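8 Aug 2024

Four years is a long time to wait for three hours of handball, and then they go and put it on at 4 in the morning.

Set the alarm anyway. Yurani came over the night before with a sleeping bag and a bag of those terrible corn chips, same as Tokyo, same as Rio. Renato Ledesma said he'd come and didn't. Slept through 13 calls, all from Yurani, some of them from my kitchen.

I've been trying to explain to people at work why I care. Never played it past school. Coach Zapata (Elvira Zapata, she'd hate being called Coach in print) ran the team at Valtedel when I was eleven, and we had one ball that held air and a gym with a leak over the left goal. You learned to shoot right. I still think half our wins were the puddle.

The summer Games were the only time we saw the sport on TV. She'd tape it, the whole tournament, and show us on the little set in the equipment room, stopping every two minuts to yell at a goalkeeper who couldn't hear her. 60 kids signed up that August. By the winter there were maybe enough for a team and a bench. Still.

So that's what I'm watching when I watch. Not very objective! Don't ask me who's going to win, I pick by uniforms and by who looks tired.

Other things, quick:

Tried the swimming too. Fell asleep. Woke up for the relay, which was great, went back to sleep.

Lindalva Conceição is running a watch party for the final at the Diltgate. $3 at the door, big screen, her mother's cooking. Go early, last time they had 200 people and one bathroom.

Yeison Betancur owes me lunch over the table tennis. He knows.
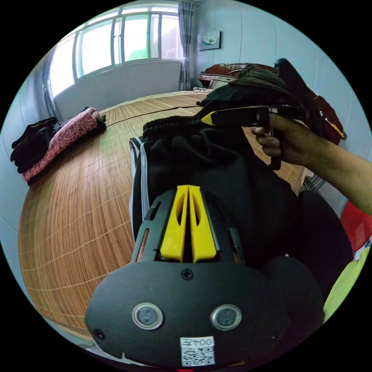 Apparently black track pants, white side stripe. On the bed.

Track pants are all I've worn since the opening ceremony, more or less. No regrets. Closing ceremony soon and then I guess we all go back to pretending we don't know the rules of water polo. I'll miss it alot.

Alarm's set again. Renato, answer your phone.

Print this post | E-mail this post

Contact | Copyright 2024, all rights reserved | Back to top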